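Clillon Help > Home Robotics > Arms and Grippers

Gripper lets the CPU rotate before I can line it up with the socket

Asked September 2026
Viewed 2806 times
Tags: gripper, two-finger, compliance, wrist-camera, bad-ideas

I have a secondhand Waltton arm bolted to a table in a shared workshop, and I have spent my evenings teaching it to put a desktop processor into a motherboard. I can do this myself in four seconds. Please don't point that out, the other members already have.

The donor machine is an old tower, and both the chip and the board are headed for the scrap bin whatever happens, so no tears if I bend something. The gripper is a two-finger type with bare black fingers. I pick the chip up out of a foam tray, carry it over to the case, stop above the board, and let the wrist camera find the socket. Finding the socket is fine. The trouble is that by the time I get there the chip has tilted in the fingers, and it's never the same tilt.

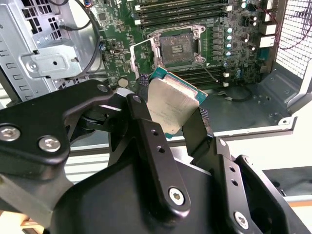
Wrist camera view, chip in the fingers, load plate open, before descent.

If I descend from there, one corner touches first and the arm faults on force. I have tried:

Squeezing harder. Chip still rotates, and now I worry about the substrate.
Squeezing softer. Dropped it in the case.
Moving slower. Same tilt, arrives later.

Grip force is set to 21 on the controller's own scale, whatever that means; the manual says "units". Out of 336 logged attempts I have a clean seating on nearly none. Is this a finger problem, a camera problem or a me problem? I'd rather not buy a suction cup yet, as I've told several people I wouldn't need one.

3 Answers

Answer 1 (accepted) – score 41

Finger problem, mostly. Two narrow hard fingers on a thin flat part give you two tiny contact patches, and the line between them is an axle. Whatever you pinch is free to swing on it. More force adds some friction, but you'll mark the part long before you cure the swing.

What worked on my bench, with relays, which are cheaper to ruin:

Make fingertips with a shallow step cut into them, so the edge of the part sits on a ledge. Mine are printed, with 1 mm of silicone sheet glued to the vertical face only. Leave the ledge bare or the part will bounce on it. The tips should cover at least half the side of the chip, and they need to stop short of the contacts underneath. Check that with your calipers and then check it again.

Grip across the middle. If your pick point is off center, the heavy side drops the moment you lift, and the foam tray is hiding that from you. Foam also lets the part tip while the fingers close. Swap it for a hard nest, which you can print in the same batch.

Then add a regrasp. Put the chip down in a second hard nest next to the case, open, close, lift. It feels like cheating and it costs a few seconds, but whatever tilt you picked up on the way gets thrown out.

Last thing: don't press it home. Get it level just above the socket, lower until you see the smallest rise in force, open the fingers, back off. On a socket with contact pins in it, the load plate does the pressing, and sideways scrubbing is how the pins get bent.

Comment: Printed stepped tips last night, still no silicone. It stays level all the way over. First 12 tries, nine in. I'm annoyed at how simple that was. – asker

Comment: Put the silicone on before you celebrate. Bare plastic polishes itself smooth and you'll be back here in a month.

Answer 2 – score 9

Agree with the above, but you can also do something about it in software. Your camera sees the chip as well as the board, so measure the tilt and rotate the wrist to cancel it before you go down. Good for rotation in the plane of the view. For tilt toward or away from the lens you'd be guessing from foreshortening, and with a shiny heat spreader the edges wander every time somebody walks past the lamp. I got decent results with the Nustari pose plugin once I turned exposure down to 678 and locked it. On auto it was hopeless.

I would fix the fingers first and keep this for the last degree or two.

Answer 3 – score -2

Just use suction. I got a Furnival cup and have never had a problem with it. Works on most things.

Comment: He said he didn't want suction.

Comment: He'll want it eventually.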